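In June I visited Atbridge, where the storm took off the roofs of 172 houses. Jeferson Rocha from the relief office walked with me along the river street. Many trees were still lying there, and the power was back only in the upper part.
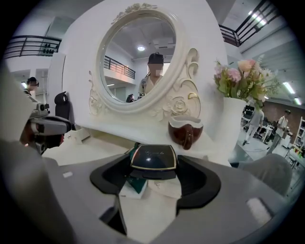 A white dresser with an oval mirror and carved roses.

At the school hall, around 600 people come for a warm meal each day. The road to Funport opens again at 13:00.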